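Skatasby presale, June show

pikus_fan
Got up at 7 to fight the Skatasby queue for Falcão and came out with 2 floor tickets!! Number 611 in line, which I thought was hopeless. Anyone else get in?

KaraboV
Nope. 749 and floor was gone, all balcony left. At those prices I'll pass. 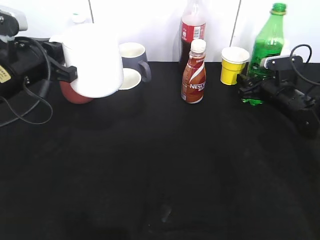

mugs and a white container

pikus_fan
Balcony at Wurton is fine though, I saw Pikus from up there and the sound was better than down front.

ataahua_p
Disagree, sorry. The balcony at Wurton is all echo, you get the drums twice. I'd wait for the general sale (I think they hold some floor back).

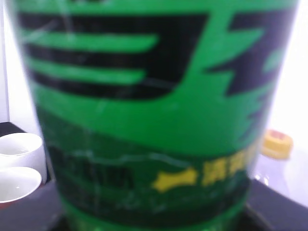
Anyway my brother is on the mailing list and his code still works until 8 tonight, so Karabo, message me if you want it.

KaraboV
Ooh, yes please, messaging you now. Still not sitting in the balcony!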